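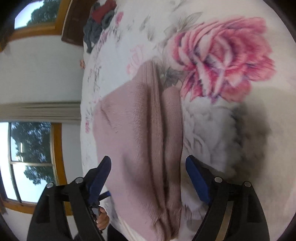

Abbas Bakhtiari asked under the last guide how you turn a celebrity's social media post into a news item when the whole thing is two lines long and a heart emoji. He had tried it for his own page and ended up with a headline, one sentence and a screenshot.

It's a fair question, and a lot of what we run at Flevach starts out exactly that way. These are the steps we use for a short item, from seeing the post to putting it live. The same steps work for a personal blog.

Step 1. Check the account

Open the profile itself. Do not work from a repost or a fan page. Look at the handle letter by letter, then scroll back and see whether the older posts fit the person. A fan account with a good profile photo can look very convincing on a phone screen. If the person has an official website, check which accounts it links to.

If you can't confirm the account, stop there.

Step 2. Save the post

Take a screenshot that shows the handle, the full text and the time. If the text runs past the "more" button, expand it first and take a second one. For a video, note the minute and second where the quote starts. We keep ours in a shared Detitix folder named by surname and date, but any folder will do as long as you can find things in it later.

Stories disappear after a day. Save those before you do anything else, including step 1.

Step 3. Read the whole thing, then read what came before it

A post often answers something. When the singer Zarei wrote "I was never asked to come back," half the blogs ran it as being about her label. The post before it was about the second season of Fanon, and so was that one. Five minutes of scrolling would have settled it.

Check these as well:
– the caption and the picture or clip it goes with
– replies the person has left under their own post
– whether they are quoting someone else
– whether it is a paid post

Song lyrics catch people out a lot. Paste the line into a search engine with quotation marks around it before you call it a message to an ex.

Step 4. Write the first sentence

Say who did what, and where they did it. "Singer Zarei has said she was not invited back for the second season of Fanon, in a post on her own page." That is enough. Leave out how fans reacted, and leave out words like "slams," "blasts" and "breaks silence" unless the person really did go quiet and then really did speak.

Keep "moments ago" out of it too. By the time most people read the item it will be wrong. Put the date in instead.

Step 5. Give the quote in full

If the post is under 90 words, run all of it. Keep the spelling and the capitals the way they were. If you need to explain a word, use square brackets. If you cut something, show the cut with three dots and make sure the meaning hasn't moved.

When a post is in another language, give your translation and say it is yours. Ask a second speaker to read it if you have one handy.

Step 6. Add background

This is the part Abbas was missing. A short post needs two or three sentences around it so that someone who doesn't follow this person can make sense of it. Say what they are known for, what the post refers to, and anything they have said on the same subject before, with a link.

Stick to things that are already on record. Guessing at a breakup or a pregnancy from a caption is not background, and it's the quickest way to get an angry email you deserve.

Aim for 145 words in all. Longer is fine if there's more to say, but there usually isn't.

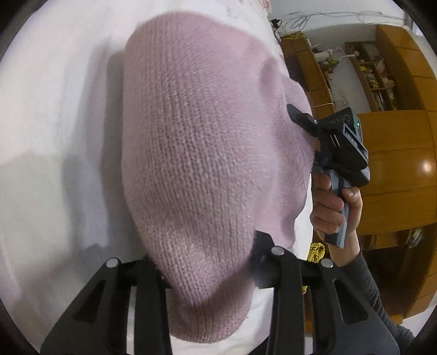 A reader wrote that she skips this step entirely and goes straight to the comments for material, on the grounds that the comments are what people click for. She has a point about the clicks. We still write the background first and look at comments afterward, if at all.

Step 7. Decide about the comments

If you do use them, pick no more than 3. Choose ones that say different things. Don't pick the cruelest one because it is funny, and leave out the names of private people – "one follower wrote" does the job. Skip anything about the person's children or their looks.

"Fans are divided" needs actual division. Two rude replies under a thousand kind ones is not that.

Step 8. Ask for a response if someone else is named

When the post accuses another person or a company of something, send them a message before you publish. Keep it short: what was posted, what you plan to run, and when you need an answer by. Say in the item that you asked. If they reply later, add the reply near the top and mark the time of the update.

Step 9. Write the headline last

Keep it under 14 words and make sure the item backs up every one of them. Read the headline and the quote side by side. If the person who wrote the post would say "I didn't say that," change the headline.

Question headlines are best left alone. If you don't know whether they have split up, you don't have an item yet.

Step 10. Look again the next day

Posts get edited and deleted. If it has been deleted, add a line saying so and leave the rest of the item up. If it was edited, quote the new version below the old one. If you got something wrong, fix it and put the correction at the bottom with the date, in this form: "Corrected May 30, 2021. An earlier version gave the wrong season."

Next in this series is embeds, and when to use a screenshot in place of one. That should be up in June. Questions can go in the comments as usual.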